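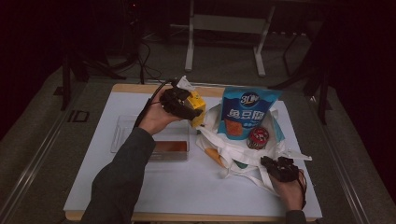

How do I keep my people from feeling like they're training their own replacements? I run a small team at a grocery packing company called Rellcombe, and since the spring part of our shift has gone over to what the vendor calls teaching work. You wear the black grippers on both hands and pack or unpack an order the way you normally would, and the recordings go off to Jivomar, who are building the packing line we're supposed to get. It's ordinary stuff: a plastic shopping bag, a snack pouch, a little jar, a small yellow box held up in the left gripper, a clear tray. My packers can do a bag like that bare-handed while talking about their kids. With the grippers on they go quiet. Two of my longest-serving people have asked me straight out whether they'll have a job when it's finished, and I didn't have a good answer. I've been here 19 years myself and I like these folks very much. Management says "roles will evolve," and I've stopped repeating it because I could see what it did to the room. Has anyone been through this and come out with the team still speaking to each other?

Posted by packing_lead_R, 3 Sep 2021

Heidrun Ortner

Oh, I feel for you, and I'll try not to write a book, though my husband says I always do. I supervised at a parcel and gift-box place when we brought in the Parano system, and we had 41 people on the floor when it started. We did the same kind of sessions you're describing, with the hand-held things and the cable that always wants to be wherever your elbow is.

The first thing I'd say is get the answer in writing from whoever can give it, even if the answer is bad. We went months on hints and it soured everybody. When we finally got a letter it said no layoffs for a year and that leavers might not be replaced. People grumbled, and then they slept better (I know I did).

Second, pay for it. If packing with grippers on is slower and more tiring, then it's a different job from packing, and it shouldn't count against anyone's rate. Ours did at first! One of my fastest women dropped to the bottom of the board in a week and cried in the break room. We took the teaching hours off the board altogether and gave a small hourly extra, and the mood changed quite a bit. We also kept sessions to up to 2 hours, then back to regular packing.

Third, let your packers say what gets recorded. Mine knew perfectly well which items were miserable, the floppy bags that fold in on themselves and the round jars that roll off to who knows where, and the engineers were glad to be told. A couple of them ended up looking after the line once it was running, and they still do.

I won't pretend it all came out rosy. The floor is smaller now and I miss the noise. But we do still have our summer potluck, and most of the ones who left come to it.

bagger_dan

ask for the letter, agree with that. also find out who owns the recordings. at our site nobody had read that part

Minh at Âu

I'm on the other side of this, more or less. I set up training sessions for a small company, so take me with a grain of salt. Please don't promise your team that the machine will never manage the soft packaging. Supervisors tell people that to be kind, and I understand why, but it may not stay true and then they've lost faith in you as well as in the company.

What has helped at the places I visit is having the packers come and see the line run early, while it's still clumsy. They get to ask their own questions, and they usually ask better ones than the managers. Try to get at least 3 of them into the planning meetings too, and on paid time. If the vendor objects to that, I'd want to know why before signing up for any more sessions.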